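By seven o'clock on a Monday evening the upstairs room at the Worgate centre is already noisy, and somebody has usually put the kettle on twice without anyone getting round to making the tea. The Worgate Robotics Club has met up here for 2 years now, and it has grown a good deal faster than the supply of chairs. There are 23 members on the list, the youngest still at school and the eldest long retired, and on a good night it feels as if every one of them has turned up with a laptop and a strong opinion (often several).

Jarosław Makowska started the club after teaching evening maths for many years, and he still has the teacher's habit of waiting a very long time for an answer. It works, too! A pair of sixth-formers spend ten minutes explaining to him why their arm keeps stopping short, and by the end of it they have found the mistake themselves, a minus sign in the wrong place, and gone back to their bench rather pleased.

This year's big project is called Hailu, and it is all about the dull jobs at home: opening a cupboard, putting something away, shutting it again. The members drive the arm by hand first, over and over, and keep the recordings from the little camera at its wrist, which they pore over afterwards with biscuits.
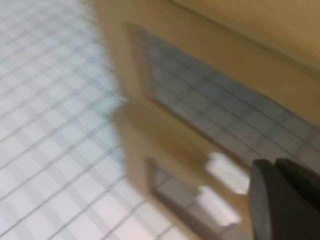

The view from the wrist, with the gripper at lower right and the tan unit rushing by.

Speed is the great argument of the season. The younger members like to swing the arm about as briskly as it will go, and the older ones grumble that you can't learn much from a smear. Jarosław, asked to settle it, told them to try it both ways and write down what happened, so now there is a fat notebook on the windowsill labelled FAST AND SLOW, with a good many rude remarks in the margins.

In August they take Hailu to the Mornura open day, where clubs from all over the county set up in one large hall and visitors are allowed to have a go. Last year the club brought an arm that sorted socks, and it was very popular with small children, who kept unsorting them. There is still a lot to do before then, and the tea, when I left, had finally been poured.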